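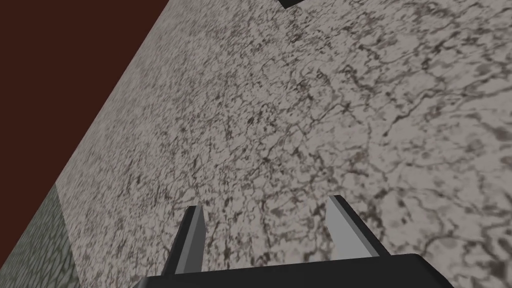
Jan 4, 2020 - Skarnton ward, primary turnout model

Reran the merge of the party membership list against the Wusari poll file. 3,136 records matched. The Eltano export still drops the apartment field, so up to 700 rows need a manual check before the September nomination contest.

Weighting: kept age and riding, dropped the neighbourhood term. With it in, the incumbent's share moved by 2 points between seeds.

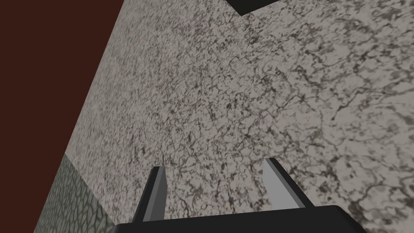
Speckled stone texture, dark red area at left.

Challenger name recognition is coded two ways in the Weerasinghe survey - prompted and unprompted. Used unprompted only. Subsample is 600, too thin to split by organizer region. 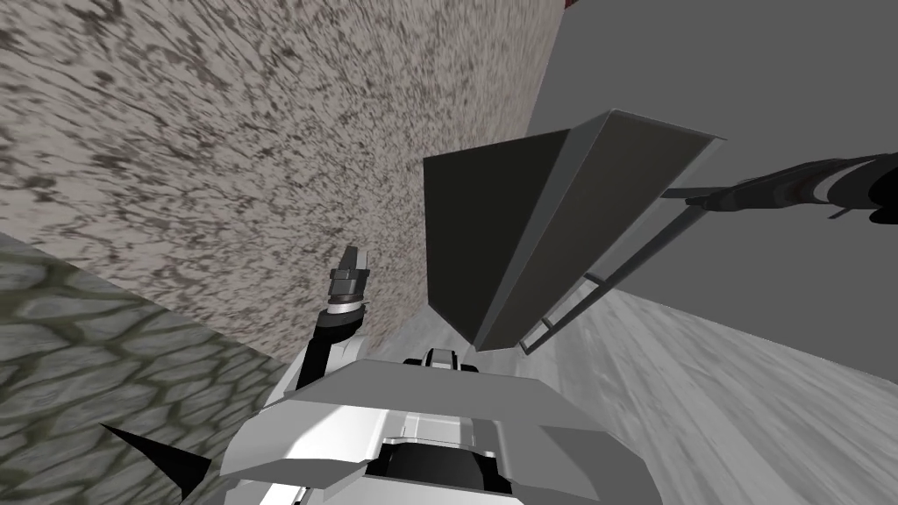 To do

Ask Eltano for a fresh export with full addresses.
Recode "leaning" as undecided and rerun.
Label the colour key on the turnout plot.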